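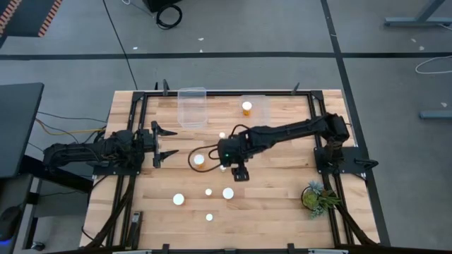
Sorting pill bottles on a butcher block top, how do you stop losing caps?

gukberg_38
Trying to get the medicine stuff under control. Orange bottles, white caps, plus tiny caps off who knows what. I've got clear open bins, one taller than the other, and a wood table to work on. Caps still end up everywhere and then on the carpet. Is there a better system? Also can I wipe the wood with alcohol or will that wreck the finish. Had the table since January, don't want to ruin it.

Lilta
Don't take more than one bottle's cap off at a time. Thats really it. Open, check, close, into the bin, next one. I used to open them all up and then play matching game with the lids - never again. Short bin for the ones you keep, tall one for expired. Tape a label on the front, clear plastic all looks the same when your in a hurry.
Loose caps go in a saucer or a jar lid, anything with a rim.

barroso2000
just get a tray

Koraver
Depends on the finish. If its oil, alcohol will dry it out and leave dull spots. Damp cloth, drop of dish soap, dry right away, re-oil every 3 or 4 months. If it's a hard varnish a quick wipe is probably ok but test underneath first.
Agree on the tray, a cookie sheet works fine. Expired ones - don't flush, ask your pharmacy if they take them back. Scratch your name off the labels too. And put the lids back on before you walk away if there are kids or a dog in the house, open bins are no good for storage then.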